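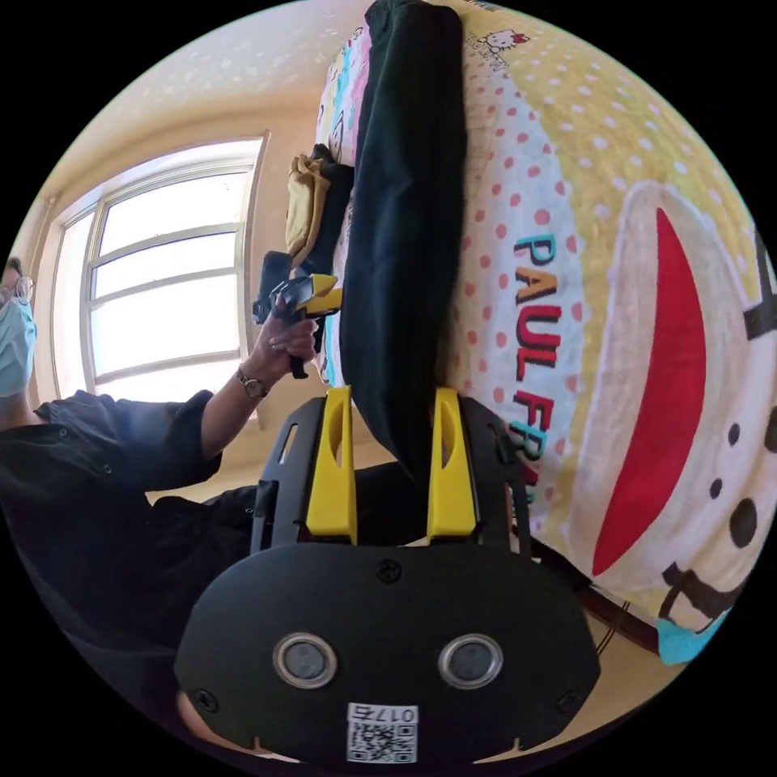
Ekholm, Oct 16, 2023

Project report: folding laundry on the bed

I picked laundry for my home skills project because it's the job I'm worst at, and my tutor said to choose something I do every week anyway. So this is a report on folding clothes on a bed, mainly the dark stuff, which is most of what I wear. I thought I'd be done in an afternoon. I wasn't!

The question I set myself was simple: can I fold a normal load on top of the bed, neatly enough that it still looks decent when it comes out of the drawer? No table, no ironing board, none of those folding boards you see in videos. The bed is the biggest flat thing most students own, and it's the right place to dump a basket anyway.

First thing I learnt is that the bed isn't flat. A comforter is squashy and it moves with you. Pull a long sleeve towards you and half the bedding comes along for the ride, and then you've got a crease in the shirt and a lump underneath it. I tried smoothing the comforter out before each piece and that helped a lot (it also felt like making the bed over and over, so I can't say I loved it). The one with the Paul Frank monkey on it turned out to be good for this sort of work, because black clothes show up so clearly on all that colour. On my own bedding at Stoner House, which is navy, I kept losing the edges.
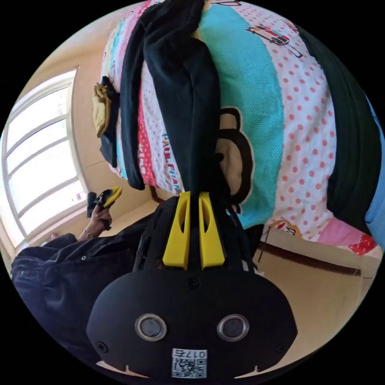
Long black things were the hardest by far. You pick up one end and the rest hangs in folds and you have no idea which side is the front. My routine in the end went like this: find the hem, hold it at the bottom, lay the whole thing out lengthways up the bed, then go back and sort the top. I'd been doing it the other way round for years, starting at the neck, and the bottom always ended up twisted. Starting from the hem was slower for the first few goes and then quicker once my hands got used to it.

I also timed myself, as the project sheet wanted at least one measurement. A load of 21 pieces was my standard. My best thin top took 90 seconds on the first day, which is embarrassing to write down, but I was being very careful with the corners. I stopped timing the jackets. With a jacket you spend ages deciding what to do about the buttons, and I don't think the clock tells you much.

For the method I compared two ways of folding. One was the plain half and half again that my family does. The other came from a booklet called the Skistoder method, which I found in the college library – it has you fold everything into thirds and stand it on its edge. Thirds looked lovely on T-shirts. On anything thick it just flopped over, and I went back to halves for those.

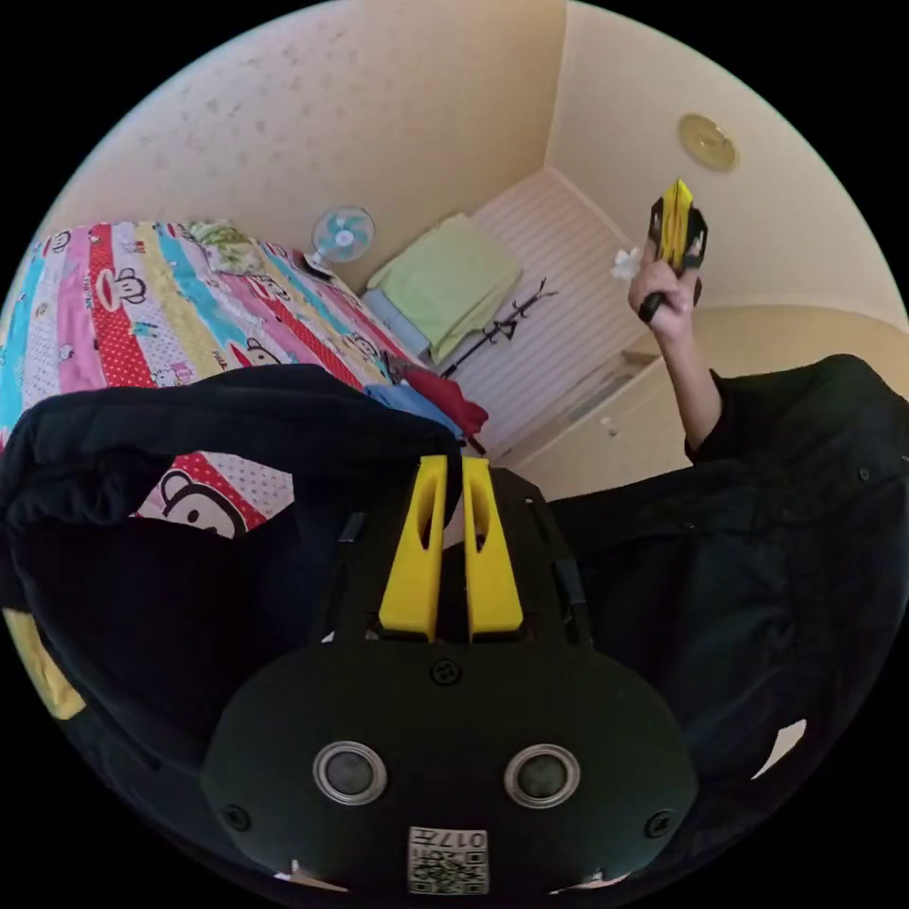 Sleeves need a section of their own. If you fold both arms straight across the back they overlap in the middle and make a hump, and then the whole pile leans. It works better to bring one arm across and turn it down at the elbow, then do the same with the other so they lie side by side. On a jacket I'd fasten it first, at least the top and bottom, or the front slides open the moment you lift it.

The other thing I'd tell anyone is to keep the finished pile well away from the bit you're working on. I put mine near the pillow to begin with and knocked it over twice with my elbow. Now I use the desk chair, which was only ever a clothes chair anyway.

What I didn't manage: fitted sheets (no comment) and socks, which I ran out of time for. I'd also like to try the same load on a firm surface to see how much of the trouble is me and how much is the comforter. The Bartoš building has big tables on the ground floor, so I've asked if I can bring a basket over later in October.

My timing sheet and the two folding diagrams are stapled to the back of the printed copy. The drawer check is on the last page, with my marks out of ten for each piece after a week.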